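Killian Cordier keeps a paper notebook in his shirt pocket, and when I ask what the automation program at Brudeck has done for the people on his floor, he takes it out before he answers. He wants to read me the promises first.

"Less strain on the hands. More interesting work. No one loses a job," he reads. He turns the page. "Then I have what happened. It's a longer list."

Cordier has worked in kit assembly at Brudeck for 14 years, the last few as a shift lead. The company puts together display models and sample boards for customers who don't want to do it themselves: toy stores, trade show people, a couple of museums. Small bricks on big plates, mostly. It is fiddly work and it pays a little better than the warehouse across the road, where a lot of his crew started out.

The robot arms came in last year, set up by an outside firm called Drerker. I had read the press material, which talks about "freeing skilled staff for higher-value tasks." I asked Cordier what the higher-value tasks were.

"Watching," he said. "You put the parts out where the arm expects them. You watch. If a brick goes down crooked you stop it, fix it, and start again. Then you write down why it went crooked, and you're supposed to pick from a menu of reasons, and the reason is never on the menu."

He isn't angry when he says this, or not very. He told me twice that he likes the machines well enough. What he objects to is the way they get talked about by people who come down to the floor once a month.

I spent most of a morning at the benches. It's quieter than I expected, and slower. My notes from the first hour are mainly about waiting.
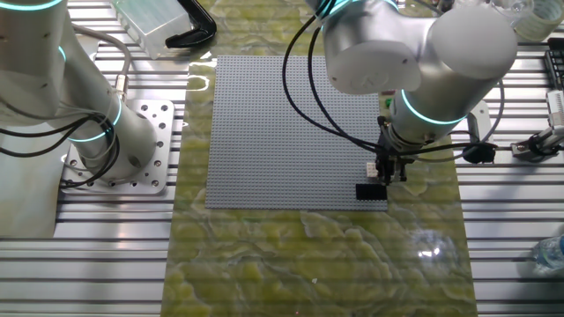

*Brick work at the bench: one arm over the baseplate, a second to the left.*

Pascal Royer, who runs the program, met me later in an office upstairs with a good view of the parking lot. He was friendly and had brought printouts. The figure he wanted me to have was 85 percent, the share of placements that now go through without a person stepping in.

I asked who had counted. The system logs it, he said. I asked whether the log includes the time somebody spends laying out bricks beforehand. It doesn't. Does it include a placement that looks fine to the system and gets pulled off by hand at final check?

"That would be a separate metric," Royer said.

Is anyone keeping that metric?

"We're looking at it."

To be fair to him, he didn't dodge the harder question, which was about jobs. There were 20 people in kit assembly when the arms arrived, and no one has been laid off. He is proud of that and I believe him. But three people have left on their own since then, and none of them has been replaced.

"Attrition is normal in this kind of work," he said. "I don't think you can hang that on the robots."

Maybe not. I put the same point to Cordier when I went back downstairs, and he thought it over for longer than Royer had.

"One moved to be near her daughter, fine, that's life," he said. "The other two were my fastest. They could do a plate with their eyes shut, and they used to race each other. Then one day you're told to stand there and feed bricks to something slower than you are. I'd have left too if I was 25."

Speed comes up a lot on the floor and hardly at all upstairs. Royer says it's the wrong thing to look at, that an arm doesn't get tired and doesn't call in sick, and that the comparison should be made over a year. That's reasonable as far as it goes. He couldn't show me a year, though. The first full set of numbers is due in June, and Drerker is the one putting it together, a detail that seemed to bother me more than it bothered him.

The hands are a different story, and here the program has something to show for itself. Pressing bricks onto a plate all day is hard on the thumbs. Cordier's own right thumb clicks when he bends it — he did it for me, unasked. He says he sleeps better now, and that a couple of the older people on his crew would tell me the same thing.

"So write that down too," he said. "I'm not going to pretend it's all bad. My thumb is happy."

What he'd like is a say in it. When the layout of the benches was decided, the crew got an email. When the menu of reasons was written, the same. He has sent in a list of changes to that menu, and got a reply thanking him for his engagement.

I asked Royer about the list. He hadn't seen it, but he wrote himself a note while I was sitting there, and he asked me how to spell "skew."

There are plans to extend the program to the packing side, using a system from another supplier, Masson. Royer described this as the natural next step. Cordier heard about it from me. He got the notebook out again, asked me to repeat the name, and wrote it under the others.

"Did they say when?" he asked.

They hadn't. I told him I'd asked, and that the answer was that it depended on the June numbers.

"Drerker's numbers," he said, and put the notebook back in his pocket. His break was over and he had bricks to lay out.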